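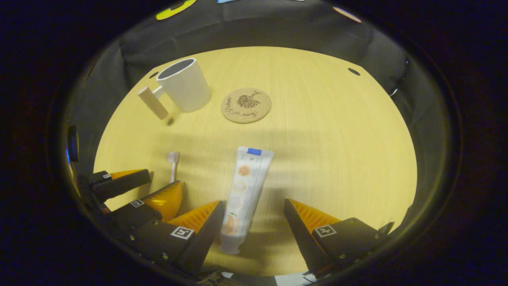
Hand-held gripper check, Palier fingers against Landex fingers
Checked by: Mirjam Frei, April

1. Fins: OK. Orange ribs have no cracks that I can find with the fingernail. The Landex pair had one small tear at the root, please do not use it above 600 grams.

2. Markers on both finger housings: OK. Flat and clean. Wipe only with dry cloth.

3. Housing screws: one was loose on the left side, tightened. I ask everybody to check this before each session – it takes 2 minutes.

4. Side mirror: OK, but it must be checked again after every transport.

5. Objects on table: mug, coaster, toothbrush, toothpaste tube. Same set for both grippers, otherwise we can not compare. Tube weight to be written in the sheet, still missing.

6. Closing force: Palier not measured yet. Landex 3 tries, the values are in sheet 574.

7. Backdrop: has wrinkles, accepted. Keep the cloth away from the fingers when you reach to the back.

Open points: 5 and 6. Landex fingers stay blocked for heavy objects until the new fin is mounted.

2 comments · 3 shares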